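Seams, overhangs and the stone in between: a talk with Murray McKinnon

2019-06-16

Murray McKinnon has run the templating side of Fuswood, a countertop shop, long enough to have measured kitchens with plywood strips and hot glue. The shop now measures with a laser, and its job log stood at 1,529 entries on the morning we spoke. We talked in the office above the saw floor, with the door closed against the noise.

I asked him first where a stone countertop job usually goes wrong.

"Before the stone is on the saw," he said. "The cabinets are out of level, or the wall bows and the customer has been told that the backsplash will hide it. A tile backsplash hides a quarter inch. It does not hide three quarters."

His rule is that a template is taken only when the base cabinets are screwed down, shimmed and finished. The sink has to be on site, out of its box. Specification sheets are useful for ordering, he said, and unsafe for cutting, as the radius at the corners of a sink can differ between production runs. The faucet should be there too, for the hole diameter and the clearance behind the handle.

Choosing the slab

Most customers pick a stone from a hand sample or a screen. McKinnon accepts this for engineered quartz, where one slab of a color looks much like the next. For marble he asks them to come to the yard and stand in front of the actual slab.

"A four-inch sample of a brown and gray marble may be all brown," he said. "Then the slab arrives with a pale band running through it, and that band has to land somewhere. I would like the customer to decide where."

The layout is done on screen, with the outline of each piece placed over a scan of the slab. Two things are settled at that point: the direction of the veining, and what happens at the edge. On an island the pattern can be carried over the edge and down the side with a mitered joint. It uses more material and more labor, and the mitered edge chips more easily than a plain one.
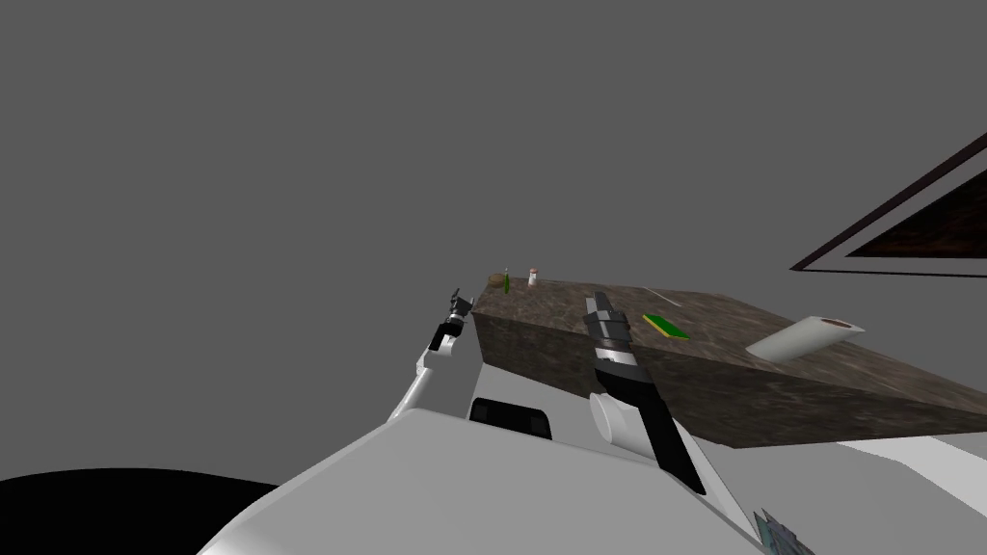
Brown and gray marble pattern on the top and front face of a counter block, rendered view.

McKinnon checks the miter lines himself. The joint is cut at slightly more than 45 degrees to leave room for adhesive, and the arris is eased by hand after the adhesive has cured. He does not leave it sharp, even when the drawing asks for it.

Seams

Abelardo Leiva joined us halfway through. He leads the installation crew and has opinions about where seams belong.

"Keep them away from the dishwasher," Leiva said. "You have steam on one side and no cabinet under it. If there has to be a seam there, I want a support rail first."

He also avoids seams through a sink cutout where the layout allows. The strips of stone in front of and behind a sink are narrow, and they carry load during transport that they never see again once installed. For natural stone the shop sets steel rods into a groove on the underside of those strips. On a cooktop cutout the practice is the same, with clearance left on all sides for heat expansion according to the appliance manual.

The adhesive is tinted on site. Leiva mixes against an offcut in the light of the room where the top will sit. He showed me two test dabs on the same offcut, one mixed under the shop tubes and one mixed beside a window. The first had gone noticeably green.

Seam width is kept to 1/16 inch. The two pieces are drawn together with suction clamps, leveled with a straightedge and left alone. "People want to scrape it at ten minutes," Leiva said. "Leave it until it is hard and use a new blade."

Overhangs

For 3 cm stone the shop allows an unsupported overhang of ten inches. Beyond that it asks for steel brackets, fixed to the cabinet structure and set flush. For 2 cm stone the limit is six inches. McKinnon said these are house figures and that other shops work to slightly different ones. He also applies a second rule, that at least two thirds of the depth of the piece must rest on cabinets.
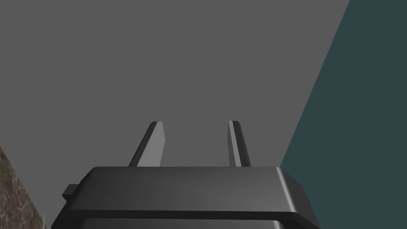
Sealing and upkeep

Sealing is the subject of most calls after installation. McKinnon logged 152 of them last August, when the shop sent a reminder to earlier customers, and the majority concerned etching, on which sealer has no effect.

"A sealer slows down absorption," he said. "Lemon juice reacts with the calcite at the surface. You can seal marble every week and a lemon will still mark it."

He recommends a honed finish to anyone who cooks with acids, as etch marks show less on it. To judge whether resealing is due, he puts a spoonful of water on the stone and waits fifteen minutes. A darkened patch means that the sealer has worn down. Daily cleaning is done with a pH-neutral soap and a soft cloth. Vinegar is ruled out, along with most bathroom sprays.

For oil stains the shop uses a poultice of baking soda and water, covered with plastic film and left for a day. It may need repeating. Rust is harder, and Leiva sends those jobs to a restoration firm.

I asked what he would change about how jobs are sold. McKinnon wants the edge profile, the overhang and the seam positions on the quote, with a signature next to each. At present the quote gives a square footage and a color name, and the rest is discussed at the template visit, often with whichever member of the household happens to be home. A revised form is being tried on new orders.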